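Print this page | E-mail this story

The Lipstick Set

Noémie Charbonneau started the shift at four in the afternoon. The target on the whiteboard was 50 good runs, and the day shift had left her 20 to do.

A run worked the same way each time. She put the object down, stepped on the pedal, took the handles and moved the arm through the task. Pick up, carry, lower into the tray, release. The recorder kept the joint angles and the wrist view. Afterwards she pressed keep or discard and typed a reason if it was discard.

Reinhold Rieger had written the rules. No corrections in mid-air. No pause longer than 5 seconds. Vary the starting position. He had told her that the model would copy whatever she did, including the parts she didn't notice.

She discarded the first run for a pause. She kept the next 4.

At six Reinhold came in with a laptop under his arm.

"The policy from last night's training has a habit," he said. "It stops above the tray before it lets go. Every time, for about a second."

"Is that in the rules?"

"No. It's in the data. I sorted the runs by operator. It's in yours."

She asked to see. He played the joint traces, hers on top and the policy's underneath. Both went flat in the same place.

Noémie took the handles again and tried to do it without the stop. She closed the grip on the lipstick and brought it up off the white tabletop, nearly vertical, the thin copper-gold band halfway between cap and body. The orange tray was to the left. She watched the gap under the tube and thought about her wrists. Her mother had worked a cosmetics counter in Budine and had set every tester down like that, with a short wait first, so the customer could look at it.

She released. Reinhold checked the trace.

"Still there," he said. "Shorter."

"Keep or discard?"

He scrolled back through the rules on his screen. There was nothing in them that covered it.

"Keep," he said, and wrote down the run number.

She reset the table and stepped on the pedal.

We use cookies to improve your reading experience. By continuing to use this site you accept our cookie policy. Accept | Settings 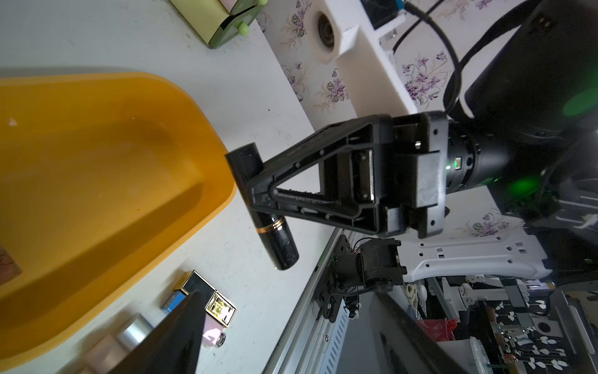

The policy ran by itself at nine, after Noémie had finished her count and Reinhold had loaded the new weights. She stayed to watch from the stool with her coat on. It took hold of the black tube, the light on the wrist motor showing green, and lifted it clear of the table. It carried the lipstick over the tray and waited there, a little less than a second, and let go. Reinhold typed one line in the log and started it again.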